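Goltby opens a second repair bench for old desktops this May

I'm Karla Jaramillo, I run the Goltby computer shop, and I'm so happy to say our second bench is open! We took in 618 tired desktops last year (my back remembers all of them) and one bench just couldn't keep up. Bring your tower to the Hutley counter, side panel on or off - we open them up anyway.

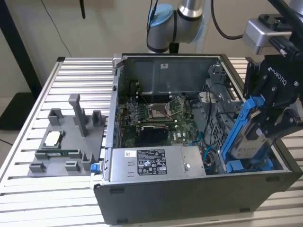 What does a checkup cost? It's free, and if you want the drive swapped we charge $53 plus the new drive.

We go through the memory, the drives and the power supply, and you get a call before we order any parts. Drop-off closes at 2 p.m., so come by before lunch if you can. Press visits are welcome too - just ask for me at the counter.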